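FOR IMMEDIATE RELEASE

August 6, 2026

Trullow opens folding and clothing-swap days in Oltmont

OLTMONT – Clean T-shirts, too many of them, no drawer space. That is the starting point for Fold & Pass, a free program from home-goods shop Trullow, opening this month at the Valente Street store. 14 sessions between now and November. Drop in, bring a bag, leave with a smaller one.

The method is plain and works at home on any bed. Spread a blanket, lay the shirt out flat with the front up, smooth the sleeves and the shoulders, then decide. Keep, pass on or rag pile. Kept shirts get folded the same way every time so they stand up in the drawer. Most people skip the smoothing part and thats where the lumps come from.

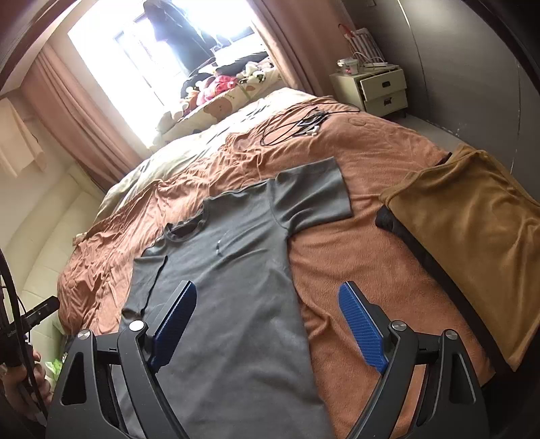 Each session runs one hour. Short demo at the start, then open tables. Staff will be on hand for the awkward stuff – hoodies, fitted sheets, anything with a strap. Clothing passed on goes to the swap rail at the back of the store, free to take, no tickets and no one-for-one rule. Please wash items first. No shoes, no underwear.

Trullow has set a goal of 3,000 items through the rail by the last session. A trial weekend in the spring moved 200, mostly T-shirts and kids' pajamas. Anything left over at the end goes to the Nurell clothing bank, which has agreed to collect from the store.

"We sell storage boxes, and plenty of customers buy one more box when they need fewer shirts," the company said in a statement. "Come and fold first. Then see waht you need."

Sessions are free. Space for 27 people at a time, first come first served. Children welcome with an adult. Step-free entrance on the parking lot side. Full schedule posted at the store and on the Trullow website.

Media: interviews and store visits by arrangement, please call ahead – mornings best. Trullow press desk, Valente Street, Oltmont.

ENDS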